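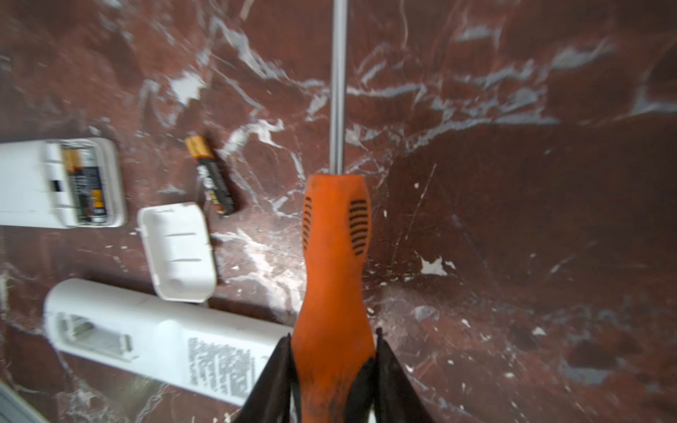

Most of what a home inspector writes up before a sale is small stuff, and small stuff is cheaper to fix before the buyer sees it on a list. Start at the front door and work clockwise through every room with a notepad. Tighten strike plates, hinge leaves, towel bars and cabinet pulls as you go. A long-shaft screwdriver with a bright orange handle is easy to spot when you set it down on a crowded counter, and the length helps with screws set back behind a drawer front. If a hinge screw spins without biting, pull it, pack the hole with a glued toothpick, let it dry and drive the screw again.

Doors and windows

Open and close every one. Rub candle wax on a door edge that sticks. Window locks should turn by hand. Gordon Tremblay, who sold a ranch house on Steketden Road in September, spent 40 dollars on latches and weatherstripping and had no door or window items on the report.

Batteries

Put new ones in everything that stays with the house: smoke alarms, thermostat, doorbell, remotes. Don't mix old and new in the same compartment. Wipe dull contacts with a pencil eraser.

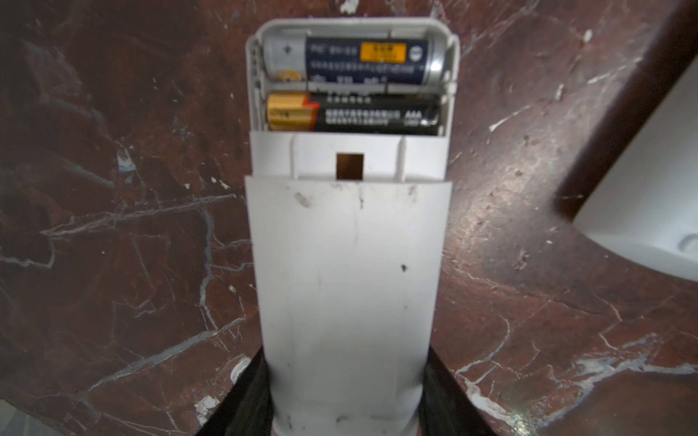 Two AAA batteries in a white plastic device.

Kitchen and bath

Run every faucet for a minute with the cabinet doors open and a dry paper towel under the trap. Recaulk the tub if the bead has gone black. Set aside 100 dollars for supplies and 300 if you need a plumber for a shutoff valve.

Paperwork

Leave manuals and leftover paint in one box, with the room name on each can. Keep receipts for anything over 100 dollars. Liette Carrier at Després says buyers ask for the furnace and roof receipts first.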